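Tips for recording good examples when the job is a soft, floppy bag

I've been asked a few times now how we get tidy recordings out of the little backpack job, so I'm putting my notes in one place. It's the one where two arms have to handle a small child's rucksack on a table while somebody drives them, and the system learns from what the driver did. Sounds easy! My first afternoon at it in Narnbridge was a complete shambles, and I'd been packing school bags for years.
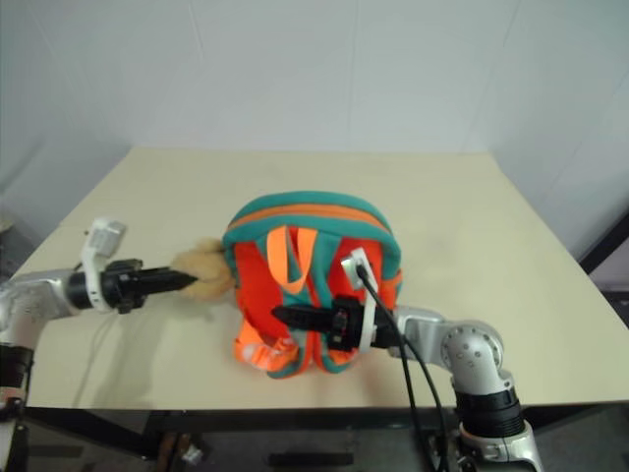
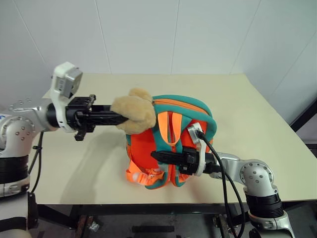 Start with the straps. Loose straps are the biggest nuisance going, and I used to tuck them away neatly before every single go. Don't. If you do that, the system only ever learns about neat bags, and then it meets a strap lying across the zip and hasn't a clue. I give them a bit of a shuffle between goes and leave them wherever they land (within reason – if there's a proper knot, undo it).

Same with the bag itself. Face up, face down, turned a bit, nearer the wall, nearer you. I keep a scrap of paper by the keyboard with the starting positions jotted on it and tick them off, otherwise I drift back to the one I like best.

Anything fluffy needs a slower hand. Fur hides the finger ends, so you can't tell by eye how much you've got hold of. Go in gently, close, wait a breath, and only then move. The wait feels daft when you're driving but it makes the recording much easier to learn from, and much easier for whoever has to watch it back.

One arm steadies, the other works. I write down which is which before I begin and stick to it for the whole go. Swapping halfway through is fine if the job needs it, but swapping because you got muddled is a bin job.

On binning: be a bit ruthless, but keep your recoveries. If the bag slips and you calmly get it back, that's gold, label it and keep it. If you slipped, swore, waved both arms about and then gave up, delete it. Our folder for this job (we call it Ikar, don't ask me why) has 2,808 goes in it, and I'd guess the recoveries are the ones I'm proudest of.

Cables! Check them before you start. Run each arm slowly out to its furthest reach and back and watch that nothing pulls tight or flops across the bag. It takes almost 5 minutes and I still get tempted to skip it.

Wipe the wrist camera lenses with a dry glasses cloth. Plush sheds, and a bit of fluff on the lens looks enormous in the recording.

Light matters more than I expected as well. In February I did a whole batch with the blind half down and the shadows were all over the place. I kept those in the end, but I made a note of it, and now I do some goes with the blind up and some with it down on purpose.

Take a break after two batches. When I get tired I get quick, and quick looks jerky when you play it back. Cup of tea, stretch your fingers, come back and do the first go as a throwaway.

Next time I'll write up the towel job, which has its own problems, mostly corners.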